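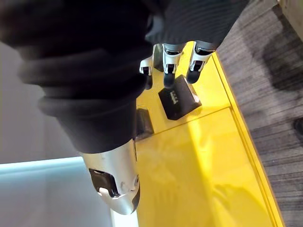

Culer Covley 2 Evaporative Cooler
Ducted roof unit, side discharge
Product page last revised 2018-02-17

Overview

The Covley 2 is a roof-mounted evaporative cooler for single-storey homes, small workshops and classrooms in dry inland climates. It draws outside air through wetted cellulose pads and delivers it through flexible duct to ceiling outlets. The unit replaces the original Covley and fits the same dropper opening, so an existing installation can be changed over without new roof flashing, provided the dropper is square and in sound condition.

Evaporative cooling relies on low humidity. The Covley 2 is not recommended for coastal sites north of the tropic, or for any room that must be held at a set temperature. Server rooms, cool stores and pharmacies should use refrigerated equipment.

Cabinet

The cabinet is moulded in UV-stabilised polymer with no exposed steel in the water path. Pad frames lift out from all sides without tools. Colours are beige, slate grey and terracotta. Colour is moulded through, and scratches up to the depth of a fingernail can be buffed out with a plastic polish. Do not paint the cabinet. Solvent-based paints will craze the surface and void the cabinet warranty.

Fan and motor

A single centrifugal fan is driven directly by an Etberg external-rotor motor. There is no belt to tension or replace. The motor is supplied with sealed bearings and needs no lubrication. Speed is continuously variable from the wall controller, with a minimum setting low enough for overnight use in bedrooms.

The motor draws from a single-phase supply. A weatherproof isolator must be fitted on the roof within reach of the unit by a licensed electrician. The isolator is not included.

Water system

Water enters through a float valve with a half-inch BSP male connection. Where mains pressure is high, fit a pressure-limiting valve upstream. The circulation pump stands on a removable bracket in the sump and has a coarse strainer that should be rinsed whenever the pads are inspected.

The dump valve empties the sump on shutdown and again at intervals while the cooler is running, according to measured salinity. Sites on bore water will see more frequent dumping. The drain must be run to a gutter or stormwater point in accordance with local council rules. Drain water can be used on most lawns but will mark concrete and Colorbond sheeting over time.

Pads

Replacement pads are sold as a set of four under the Gazi name. Pads for the original Covley are thinner and will not seal in the current frames. Expected life depends almost entirely on water quality. Replace pads when scale can no longer be rinsed off with a garden hose at low pressure. Never use a pressure washer.

Duct and outlets

The dropper suits a standard square-to-round plenum. Main duct should be run as straight as the roof space allows, supported on strapping so that it does not sag between trusses. Use insulated duct where the roof space is also used by a heating system. Up to 14 outlets may be served from one unit, though most three-bedroom layouts need fewer.

Windows or security doors must be open while the cooler is running. As a starting point, open one window partway in each room being cooled, on the side away from the wind. Doors that slam or whistle indicate too little relief opening.

Wall controller

The controller is hard-wired with 15 m of low-voltage cable, supplied. It has manual, automatic and vent-only modes. Vent-only runs the fan with the pump off and is useful for clearing stale air in the evening.

Fault codes are shown as two digits:
01 Loss of communication
02 Water not detected at probes
04 Dump valve has not cleared sump
07 Motor over temperature

Codes 01 and 02 will clear after the supply is restored. For 04 and 07, turn the isolator off and contact a service agent.

Seasonal shutdown

Switch off at the controller and allow the sump to drain. Turn off the water supply, isolate the power and fit the winter cover. Check that the weather shutter has closed. In areas with frost, disconnect the supply line at the float valve and leave it open.

Supplied in carton

Cooler with pads fitted, dump valve, controller and cable, winter cover, installation template. Dropper, flashing, duct and outlets are ordered separately.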